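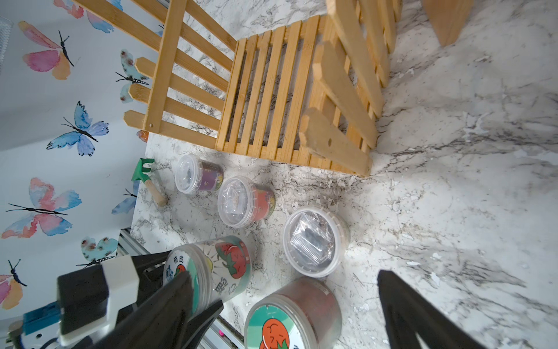
Setting the Bench: A Working Standard for Small-Object Handling

Most written rules for robot arms deal with people: fences, stops, speeds and the force allowed on contact. Much less has been written about the objects on the table. For a lab that trains an arm to pick up household containers and put them on a shelf, the arrangement of those objects has a large effect on whether two weeks of recordings can be compared.

Clandska, a manipulation software company in Narthorpe, has tried to write the second kind of rule. Its bench standard runs to 16 pages and covers tabletop tasks performed with a two-finger gripper and a camera mounted near the wrist. The first version was circulated in December. The current revision is dated February 14, 2018, and two outside groups now work from it: Grasetti, which builds packing cells, and Tamayo, a contract test house.

Piyumi Barua edited both versions. She started from a batch of 3,000 recorded trials, from which 300 were drawn for review. In 100 of those, the reviewers could not tell from the record what the starting layout was supposed to have been. The arm had done something and the object had ended up somewhere, but the log said only "jars to shelf."

"We had good calibration files and no description of the table," Barua says. "You can't repeat a trial from a calibration file."

What the standard asks for

The first section covers the work surface. The surface is to be named by material if known and by appearance if not, and any pattern must be recorded. A plain gray sheet is preferred for acceptance tests. Patterned surfaces are allowed for training work and are encouraged in moderate numbers. A marble print with dark veins gives a vision system many edges that do not belong to any object, and a model that has only seen plain tables will sometimes treat a vein as the rim of something.

Backgrounds get the same treatment. A wall covering printed with butterflies is acceptable for training. For acceptance it has to be declared, and the same covering has to be used for every run in the set. Grasetti objected to this clause at first on the grounds that its cells have no wallpaper. The clause stayed, with a note that bare panels count as a background and must be declared too.

Object rules take up the longest section. Each container is entered with its shape, its wall (clear or opaque), its lid and its contents. Contents are easy to skip. A clear tub with a folded bag inside presents a different appearance from each side, and the bag can shift during a lift. A canister filled to the lid is a simpler case. The standard treats the two as separate object classes even when the tubs come from the same maker.

Labels are transcribed in the original script. Lihua Han, who joined the project to handle this part, wrote the clause after finding the same jar entered under four names by four operators. Where a label carries Chinese text, the characters go in the record as printed, with no translation in the name field. A separate notes field is provided for one. Two jars with similar artwork and different wording are two entries.

"The fruit on the lid looks the same from across the room," Han says. "The characters are what separates them in the log, so write the characters."

Clear walls and bright lids

Transparent plastic gets a clause of its own. Depth sensors often return poor values on clear walls, and glossy lids produce highlights that move as the wrist moves. The standard does not tell users how to solve this. It requires that lamp positions be fixed before the first trial and that no lamp be moved until the set is closed. If a highlight covers most of a lid from the approach pose, the operator notes it and continues.

Gripper opening at the start of approach is logged in every trial. Operators are told to begin wide, with both fingers clear of neighboring containers, and to close only after the target lies between the fingers. In a crowded layout this is difficult, and the standard sets a minimum gap for acceptance runs. Training runs have no minimum. Barua considers that the weakest part of the text and expects it to change.
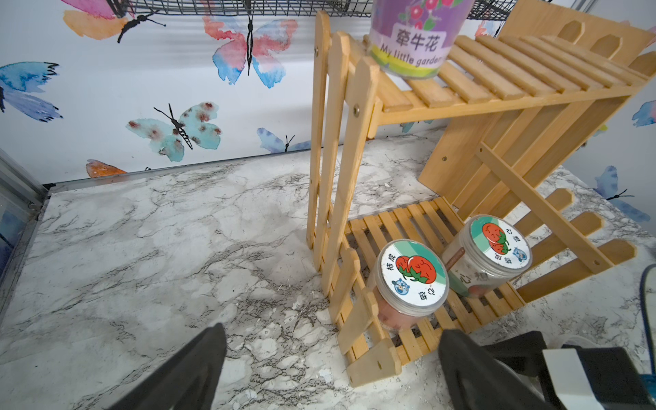 Photo: Clandska

Slatted shelves caused the most argument. A solid shelf gives one plane to place on. A slatted one gives a row of narrow surfaces with gaps, and a small jar set down at a slant may rest with one edge over a gap. The two-tier wooden stand used in Clandska's placement work adds fence-style side panels with pointed tops, so that the lower shelf has to be approached past the pickets and under the upper tier. Under the standard, the stand counts as a fixture. Its angle to the wall is recorded, along with the position of every container already on it, upper shelf included.

Tamayo asked whether a container that the arm is never meant to touch needs an entry. The answer is yes. A cylinder parked at the corner of the upper shelf limits the wrist on its way in, and a planner that succeeds without it may fail with it in place.

Loose panels and braces come under the fixture clause as well. A panel that leans or sits partly tilted is allowed provided it is entered that way. Straightening it partway through a set closes the set – a strict rule, and one that operators dislike.

There is a short clause on cleaning. Crumbs, chips and other flecks near the foot of a fixture are to be left alone during a set or removed before it starts. Wiping between trials is not permitted unless every trial includes it. Tools and toys that are not part of the task, such as a small rake, may stay on the surface if they are listed as distractors.

Where it falls short

The text says little about soft packages, and nothing about liquids. It assumes one arm. It also has no agreed method for describing color, and Grasetti and Clandska still use different lists – Clandska's includes "teal" and Grasetti's stops at "green."

Han is collecting label entries from both companies to find out how often the lists disagree. Comments on the February text go to Barua, who plans to hold the clause numbers fixed through the next revision so that existing logs remain readable.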